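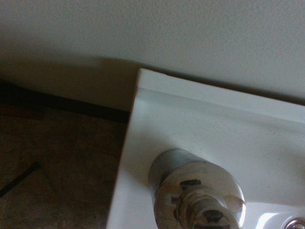 Back edge of the sink against the wall, with the dark baseboard and tile on the left.

Filed under: House & Repair > Bathrooms > List archive

From: Muthoni Were
To: Tukcombe home repair list
Subject: Re: Gap behind sink, caulk or leave it?
August 2018

Elibariki Magesa wrote:

> Before you buy anything, can you say how tight the sink
> is to the wall? There are two different jobs people call "resealing
> the sink." One is a bead of caulk along the back rim. The other is
> taking the sink off and setting it again, and you don't want to do
> that if you can help it. Also, what is the wall? If it's painted
> plaster you need to go easy with the scraper. And does the sink move
> when you lean on the front?
>
> I did ours in March with the Sakico white and it has held up fine, but
> our sink was tight to the wall to begin with.
>
> Elibariki

I'll take your questions in order.

The sink is porcelain, white, with a raised ledge along the back. The line you see between the ledge and the wall is what I was asking about. I can get a business card into it along most of the length and two cards near the right end. It does not move when I lean on the front. I also tried lifting it a little from underneath and it stayed put, so I don't think the brackets are the problem.

The wall is painted plaster. The last owner used an eggshell paint and left me most of a can, so I can touch up if I nick it. I would still like to avoid that. The can is old and I don't know if the color has drifted.

I had two prices. The plumber at Rugemalira wanted 600 to pull the sink, check the brackets and set it again with new sealant. Tistby quoted 1000 for the same work plus a new faucet. I don't want a new faucet. The handle works and the chrome is in good condition. After reading your message I am leaning toward the caulk and doing it myself.

What I plan to do:

Run a plastic scraper along the line and get out whatever old material is in there. Vacuum it. Wipe the ledge and the wall with rubbing alcohol and let it dry overnight. Tape above and below, put in one thin bead, smooth it, pull the tape while it is still soft. Then keep the faucet off until the next day. We have another sink down the hall, so that isn't a hardship.

The deck needs a cleaning too. There are small specks and a few smudges on it. I have been using dish soap and a cloth. I don't want to use powder on the glaze.

Two things I'm still not sure of:

1. The tube says to cut the tip at 45 degrees. How far down do you cut for a line this narrow? Last time I did the tub I cut it too far and ended up with a bead as wide as my finger.

2. Should I do the baseboard on the left while I have the tube open? It runs in behind the sink and I can't reach the last bit of it. The tile there is the brown stone pattern that goes through the whole hall, and white caulk against that dark board would look bad. I could get a small tube of brown or clear, or just leave it alone. No water gets over there that I know of.

If anybody has used the clear kind against dark trim, please tell me whether it stayed clear. The one I used on the kitchen window went yellow after around a year.

Thanks,
Muthoni

We use cookies to remember your archive settings. By continuing to read the list archive you accept this. OK | More information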